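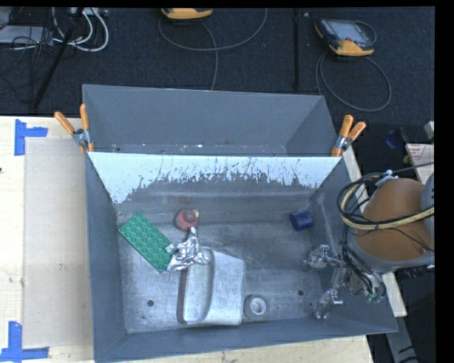
The sorting bin on the table, divider clamped in, back section still waiting to be filled.

From: Irena Makowska
To: Clendach Make and Mend list
Subject: Re: Odds and ends, and the big grey bin

Dear Iraklis, and hello everybody else,

Thank you so much for your message, and I'm sorry to have taken such an age over answering it. February has been one long round of colds in this house, and every time I sat down to write somebody wanted soup.

Iraklis wrote:

> Irena, I have been through the cupboard under the stairs and
> there are 48 margarine tubs in it, most with no lids, and all of
> them with one or two things in the bottom. Could we not tip the
> lot into something bigger and sort it out a bit at a time? I
> don't mind doing the tipping. Also, does anyone know if the metal
> bin is still about, and did we ever find a way of keeping two
> lots of things apart in it? Last year it all slid together as
> soon as it was picked up.
>
> Iraklis

Yes, the bin is still about! It is on the table now, and you'll see from the picture at the top that I've made a start. I took your point about things sliding together, so it has a divider across it, with a clamp at each end to hold it to the sides. They're the spring sort with the orange handles. I had them from the Werkar shop years ago for gluing chair legs, and they have been in the kitchen drawer ever since, getting in the way of the potato masher. I'd sooner they were out earning their keep.

The divider has seen better days, I know. The white is flaking along the lower edge of the band and the metal underneath is scuffed and dark, and several of you will want to tell me to rub it down and paint it. Please do, if you have the paint! I have half a tin of Floltine primer in the shed but I wouldn't like to promise it hasn't gone solid. Until then it divides perfectly well as it is, and I'm not going to lose sleep over it.

My idea is that the big section at the front is for anything we haven't decided about, and the narrow one at the back is for things that have a home to go to. So far the back one is empty, which tells you how far I've got with the deciding. In the front there's a green building-block plate, the sort with all the studs, and I should think that will go to the children's table unless anyone objects. The grey roll of tape can go to whoever is doing the parcels (Iraklis, is that still you?). Then there's a crumpled piece of silver foil, and before anyone says it, I know foil is foil, but the collage group did ask for shiny things and I did say I would look.

The biggest piece in there is the pale silvery-grey one with the long trough down it and the reddish-brown strip along the side. I've been calling it the container for want of anything better. If it's yours, or you know what it goes with, do shout. The same goes for the dark blue cylinder lying over by the right-hand wall, and the little red round thing with the raised middle. I have a feeling the red one belongs to a set, but I have had that feeling about a great many small red things over the years and been wrong nearly every time.

As to the tubs – yes please, Iraklis, tip away, but could you do ten or so at a time? Somebody (I think it was me) once emptied the whole button collection out in one go, 900 of them by the old label, and we were still finding them behind the radiator at Christmas. Keep any tub that does have its lid, as we can use those for screws. The rest can be washed and stacked by the sink, and I'll ask at Witkowska, the garden shop on the corner, whether they'd like them for seedlings. They took 30 yoghurt pots off us in the autumn and were very nice about it.

I'll be at the table from two o'clock most afternoons if anyone wants to come and have a rummage. There's tea, and there are the remains of a ginger cake, though I make no promises about the cake. If you can't get over, just write to the list and say "the blue thing is mine" or whatever it may be, and I'll put it in the back section with your name on a bit of paper.

One last thing while I think of it. Could whoever borrowed the long-nosed pliers please bring them back? I don't need to know who it was.

With love to all,
Irena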